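From: Silvan Kuster
To: plotska-users
Subject: Re: [plotska-users] Slow index rebuild after upgrade to 3

Xiomara Hutchins wrote:
> After moving our catalog server to release 3, the nightly index
> rebuild takes up to 20 times as long as it did before. The config
> file is unchanged. The catalog holds 2,000 scanned maps, each with
> one sidecar record. CPU stays low the whole time and the disk is
> busy. Is there a setting I missed?

Xiomara,

Check the value of commit_batch. In release 2 the default was 500 records per commit. Release 3 reads the same key from the [store] section, and if it finds it only under [index], it silently falls back to 1. Every record then gets its own commit and its own sync to disk, which fits what you see: low CPU, busy disk.

Move the line so the section reads:

[store]
path = /srv/catalog/db
commit_batch = 500

Restart the daemon and run the rebuild by hand once. The log prints the effective value in its first few lines – look for "store: batch". If it still says 1, a second config file is being read after yours. Marit Tangen hit that on Quinlan last spring, where the package had left an old file in conf.d.

Two other points. The rebuild takes a write lock for each commit, so any client that polls the catalog will slow it down further. Stop the Cillari sync job first if you run it on the same host. Also, sidecar records with an empty date field are parsed twice in release 3. Iman Mahrous has a patch for this in the tracker, but it only matters for large collections and I would leave it out for now.

I don't know whether the fallback is intended. The upgrade notes mention the new section but say nothing about the old key being ignored. I will file a ticket asking for a warning at startup.

If the batch size turns out to be right already, please send the first page of the log and the output of "plotska store stat" to the list.

Silvan 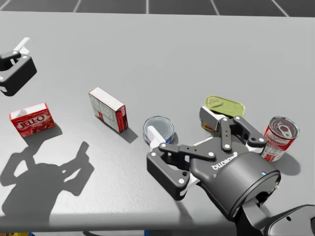 PS: "store stat" needs read access to the lock file, so run it as the daemon user.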